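Kalstead Supply Room Project
Progress report to Tritora, 7th July
Prepared by Elie Awwad

Work in June was on sorting sealed medical supplies. Mixed packages are kept in red bins, and picked items go into a blue bin.
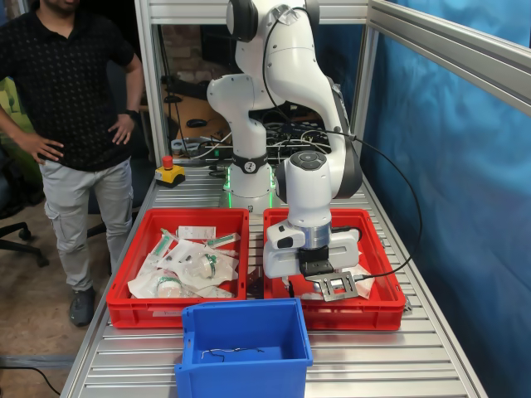
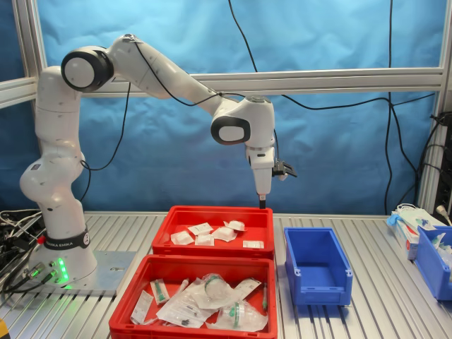
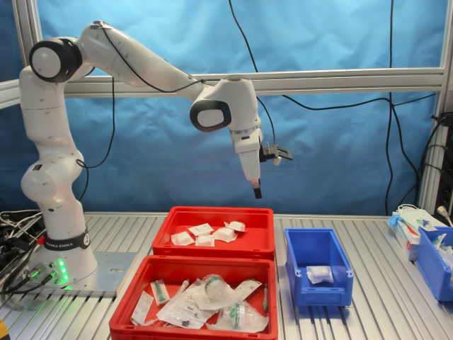 Red bins on the sorting table.

We logged 3,366 packages by the end of June. Of these, 211 were set aside because the printed label could not be matched to the stock list. Po-yen Chung has gone through them and cleared all but 19. The rest are waiting on an answer from Brudard, who supplied them.

Syringes and small flat packets now have separate entries in the list. Tubing is still under one general heading and needs to be split by length.

Spending is within the amount agreed for the period. We bought 2 extra bins and a box of label strips. No change to the budget is requested.

Next period we will finish the tubing entries and start on the stock held at Mengal. Po-yen will send the revised list when it is ready.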